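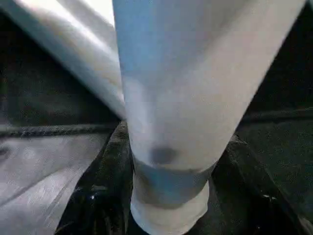
Figure 3. Wrist camera view during a fabric handling trial. The pale fabric item with its banded cuff is close to the lens; a translucent plastic sheet lies at lower left on the black surface.

4.2 Equipment planning and cost

The handling cell at the Lustbridge site was planned in two stages. In the first we listed what was needed to run a single arm on soft goods for one season. In the second we priced each item again as if a small textile firm were buying it, with no discount for research use. The gap between the two lists was larger than we had expected, and most of it came from parts that wear out.

The arm itself was not the main point of debate. Sowerby, the workwear laundry that shared the cost of the study, already had a floor space and a power supply that suited a table-mounted unit. The choice that took longest was the camera. We compared a fixed overhead unit with a small camera mounted at the wrist. The overhead unit gave a wider view but needed a gantry, and the quote for the gantry was higher than the quote for the camera. The wrist camera cost 799 pounds with its cable and bracket, and we bought two so that one could be kept as a spare.

A wrist camera brings its own costs. At close range a single item can fill most of the view, as in Figure 3, where the fabric takes up the middle of the picture and the pale shape entering at upper left is heavily blurred. The cuff and the dark smudge just above it can still be made out, but little can be read from the blurred part. Pictures of this kind have to be checked by a person or left out, and either way the time should be in the budget. We allowed 50 hours of checking for the season and used nearly all of it.

Lighting was left out of the first list altogether. We had assumed that the room lights would do. White fabric on a black surface is a hard case for a low-cost sensor, and the brighter parts of an item can lose their detail while the background stays in shadow. A dimmable lamp and a diffuser were added in April from the reserve. Buyers who expect to handle mostly white or pale goods should price these at the start.

Gripper parts were bought under a supply plan from Pludanix, which charged 700 pounds for a season's worth of finger pads and fixings. The alternative was to order pads singly as they wore down. This looked cheaper on paper, but each order carried a delivery charge and a wait — in one case long enough to stop work. We would choose the supply plan again for a single cell. For three or more cells the sums may well come out differently.

Software was the other recurring item. The Florine package, which stores the pictures and the arm's movements together, was licensed by the seat. We paid for two seats and needed three by the end, as the person checking pictures could not share a login with the person running the arm.

A reserve of 3000 pounds was set aside for items not on either list. The lamp, the diffuser and the third seat were all paid for from it, along with a replacement table covering. Section 4.3 sets out running costs by month.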